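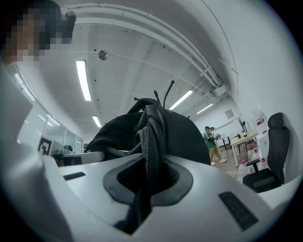

Kukwood Pet Water Fountain - Frequently Asked Questions

Last updated 5 June 2023

How much water does the fountain hold?
The bowl and tank together hold 80 ounces. One cat or small dog will usually empty it in four to six days.

Can I use tap water?
Yes. In hard-water areas, scale builds up on the pump housing faster. Filtered water slows this down but does not stop it.

How often do I change the filter?
Every four weeks with one pet, every two weeks with three or more. Rinse a new Oltelel filter under cold water for 20 seconds before fitting it. Gray dust in the rinse water is carbon and is harmless.

The pump is humming but no water comes out. What is wrong?
The pump has most likely drawn in air. Unplug the unit, fill the tank to the line, tilt it slightly and plug it in again. If the flow is still weak, remove the impeller cover and clear any hair from the shaft.

Are the parts dishwasher safe?
The bowl and lid are, top rack only. The pump, the adapter and the filter tray are not.

Does the Ersoy adapter fit older fountains?
It fits units sold after November 2020. Earlier units use a wider plug - check the label under the base before ordering.

My cat will not drink from it.
Leave the old bowl in place and run the fountain on the low setting for several days. If your pet stops drinking altogether, call your vet.

Where do I send a unit for warranty repair?
Fill in the return form first, then ship to the Flaltstead service center. Drain the tank and pack the pump separately. Repairs take roughly 6 working days from receipt.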